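Dridadby Humanoid Trial: Frequently Asked Questions About the Grip Fault

Last updated 2025-10-16

These questions came in from floor staff after the bin-handling trial was paused. Answers are by Sandrine Bailly, who runs floor safety at Dridadby, with technical input from Thierry Poulain at Hivis, the integrator. Where the two of us disagree, I have left the disagreement in.

What went wrong?

The robot let go of a bin it was supposed to be carrying. The right hand opened partway through a lift, the left hand did not, and the bin swung down on one side and landed on its corner. Two boxes came out. No one was hurt. The nearest person was Baptiste Deschamps, and he was closer than the floor plan allowed.

Was it a software problem or a hardware problem?

Hivis says software. Their report says the hand controller lost its force reading, read that as "no load," and opened the fingers. I have no reason to doubt it, but I would point out that the first version of the report blamed the bin. Gwenaël Roussel found a worn cable connector at the right wrist the following week, and the second version mentions it in one line. A bad connector would also explain a lost reading. We have asked for a third version.

How often has this happened?

The log for June shows 2,243 grips, and 98 of them carry the warning code that came up before the drop. Only one ended with a bin on the floor. Hivis presents that as a good result. I read it as 98 occasions when the robot was unsure whether it was holding something and carried on anyway.

Didn't it pass acceptance testing?

It did. The acceptance test was 200 lifts with an empty bin on a clear floor, which is a fine test if you plan to move empty bins. Our bins have taped boxes in them, the tape is slippery, and the load shifts. The test was written by the vendor and signed by us, so some of that is on us.

What does the work look like now that lifting is suspended?

Lifting a loaded bin is off the list. The robot may work with its hands at floor level, beside the yellow shelving, with the bin resting on the carpet.
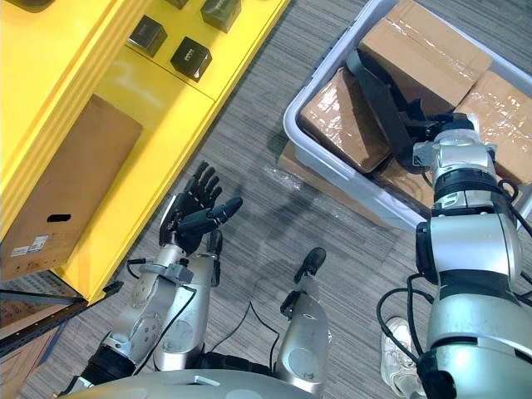

Floor-level work with the bin and boxes. 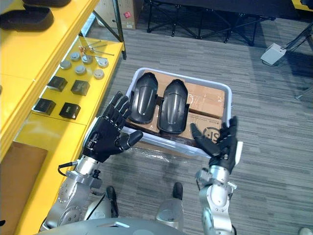
Every floor-level session is logged, including the dull ones. Yannick Gautier goes through the logs and flags any grip where the two hands report different loads. So far the warning code still turns up. It does less harm with the bin on the ground, but I would not call that fixed.

Can I stand next to it while it is working?

Stay outside arm's reach unless you are the assigned operator. Arm's reach means the robot's arm, fully extended, plus one step. The operator may come closer during setup, and must say so out loud first. Closed shoes are required for everyone. A sneaker is a closed shoe under our current rule, and I have asked for that rule to be changed, because canvas will not do much under a falling box.

Does the emergency stop prevent a drop?

No, and please read this one twice. The stop cuts motion. It does not guarantee that the hands stay shut. On the unit we have, pressing it in the middle of a lift can make a drop more likely. Hivis calls this expected behavior. Use the stop to protect a person, never to save a load.

What about the Ondavov patch?

Ondavov makes the hand firmware and has issued an update that holds the last grip for a short time when the reading is lost. That sounds sensible. It also means the hand will keep squeezing when it has no idea what it is squeezing, and that could be somebody's fingers. We have not installed it. Thierry thinks we are being too cautious.

Will the Boyer site go ahead with its own trial?

That is their decision. They have our incident report and all the attachments. I told them to run their acceptance lifts with full bins and to check both wrist connectors before they start.

When will lifting resume?

When we have 397 loaded test lifts in a row with no warning code, done on a closed floor, with the connector replaced. Hivis would prefer a date. I am not giving one.

Who do I tell if I see the hand open when it shouldn't?

Tell the operator right away, then write it in the floor log before you leave. Include the bin, the hand, and where you were standing. Small slips count.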